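Mar 4, 2021

Well, the Odero figure finally turned up! Two months late and the box had a dent in one corner, but the seal was fine so I'm not going to whinge about it. I'd half given up and told Friederike Petersen she could have my spot on the list at Bunbridge Hobbies, which she now reckons I owe her for.

It's number 12 in the Reltent line, the harbour pilot with the swap-out hands, and they only made 3000. I paid more than I'd budgeted (don't ask) and then of course spent half the arvo working out where to put it. The second shelf is full of Bajwa walkers and I'm not moving those, they took me a whole weekend to pose. So the pilot's going up top next to the lighthouse keeper, even though the scale is a bit off – she comes up to his elbow.

The paint is lovely, a nice soft grey on the coat and hardly any slop around the collar. Knees are stiff though. I gave them the hairdryer treatment and the left one's moving now, the right one still clicks. Friederike swears by a dab of silicone oil but I've been burnt by that before, on the colour-change one with the cloudy leg.

Still need the roughly 2000 piece dock playset if I ever win the lottery. Might sell the doubles in March, before the swap meet. Must ring Mum about the spare cabinet too.
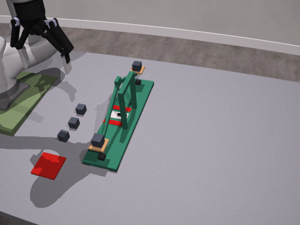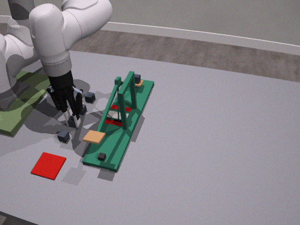

White arm, black gripper and a grey tabletop in both.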